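多米诺排列任务数据采集操作指南(学生项目组用)

适用对象:机器人社团Nerkura项目组全体成员及新学期加入的同学
指导教师:Petrică Marinescu

一、任务说明

本学期项目组的课题为“细小物体的直立排列”。操作者将彩色多米诺骨牌由平放状态逐块立起,排成一列,动作数据用于训练双臂平台Verner的抓放策略。骨牌轻而薄,对手指力度和落点要求较高,适合检验同学们对示教流程的掌握程度。

项目组计划在九月底前完成500条有效记录。首次参加采集的同学须先阅读本指南,并在已取得资格的组员陪同下完成20条练习记录。练习记录存入单独目录,不计入有效总数。

二、采集前的准备

1. 清理桌面。水杯、手机、纸张一律移至桌外,桌面只保留本次任务所用骨牌。

2. 检查骨牌。棱角磨损或底面不平者应予更换。备用骨牌放在Sfeir储物柜第二层,取用后在登记表上签名。

3. 佩戴手套。手套应贴合指尖,不得留有空余布料。腕部绑带以手腕能自由转动、设备不滑移为宜。

4. 启动录制程序。新建任务时,名称栏填写“骨牌排列”,操作者栏填写本人学号,不得使用他人账号。

5. 校准。双手掌心向下平放于桌面,保持静止,待程序界面显示“就绪”后方可抬手。校准未通过时,应先检查绑带是否松动,再重新执行;连续三次未通过的,停止操作并报告当值组长。

三、起始状态的布置

每条记录开始前,骨牌应平放并散布于双手之间的区域,方向各异,彼此不叠压。颜色次序不作规定,但相邻两条记录的布局不得相同。骨牌距桌沿过近时容易被袖口带落,布置时应留出一掌宽的余量。 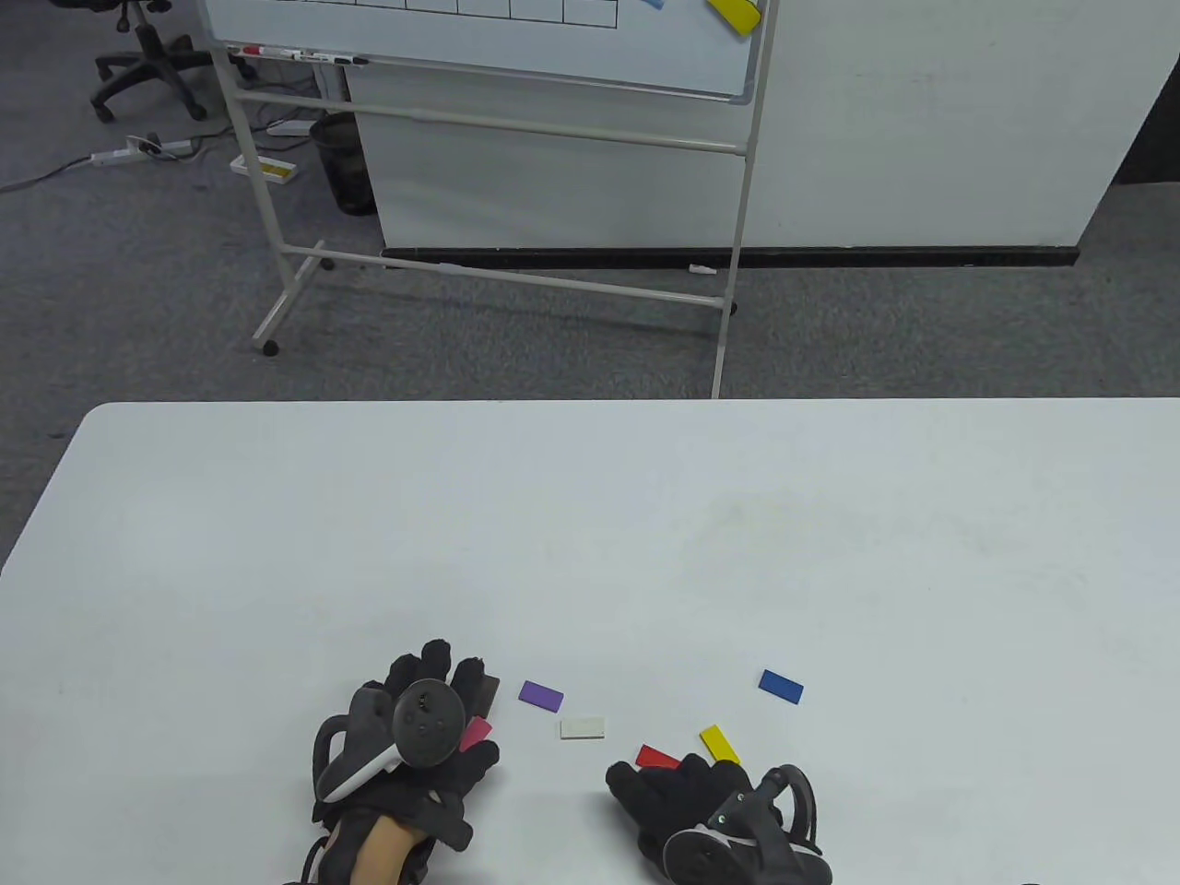 布置完成后,操作者双手回到起始位置,由记录员口头发出“开始”指令。记录员应坐在操作者侧后方,录制期间不得将手伸入操作区域,也不得与操作者交谈。

四、排列动作的要求

1. 选取第一块骨牌,以拇指和食指捏住两侧长边,抬离桌面后再翻转立起,避免沿桌面拖行。

2. 骨牌底面接触桌面后,手指保持轻微接触片刻,确认稳定后垂直向上松开。松手过快是新成员最常见的失误。

3. 后续骨牌沿同一方向依次摆放,间距以能容纳一个指尖为上限。队列可以倾斜于桌沿,但不宜出现明显折弯。

4. 需要微调时,用单指轻触骨牌上沿。另一只手应离开队列,以免误碰。

5. 手掌悬于队列上方时须格外注意其余手指的位置。未参与动作的手指应自然抬起,与骨牌顶端保持距离。 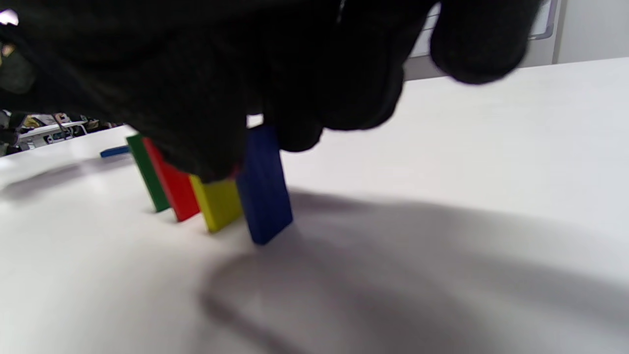 图2 戴手套的手指轻触蓝色骨牌上沿,队列中另有绿、红、黄三块骨牌直立

五、失误的处理

单块骨牌倒下时,无须中断录制。操作者应平稳地将其重新立起,继续完成任务。此类记录在备注栏标注“含恢复动作”,仍计为有效。

队列整体倒塌、骨牌掉落地面或设备滑脱时,由记录员终止录制,标注“作废”,并恢复起始状态。作废记录不得删除,统一保留至学期末,供误差分析使用。

操作者如感到手指疲劳或腕部不适,可随时要求暂停。每人连续操作时间不宜超过半小时。

六、记录的检查与提交

每次采集结束后,记录员须在当日完成初检,检查内容包括:

——起止时刻是否完整,有无缺帧;
——各路画面与动作轨迹是否同步;
——备注是否与实际过程相符。

初检合格的记录上传至Clitov服务器的项目目录。文件名由任务简称、学号后四位和流水号组成,流水号不得跳号。上学期项目组共提交记录1,010条,复检时有172条因备注缺失被退回,补录工作占用了大量活动时间,请各位同学引以为戒。

七、收尾工作

手套取下后翻面晾置,控制器与追踪器关闭电源后放回充电座。骨牌按颜色归入收纳盒,清点后交当值组长签收。最后离开的同学负责关闭录制主机并填写使用登记。

对本指南内容有疑问或修改建议的,可在每月例会上提出,经指导教师同意后更新。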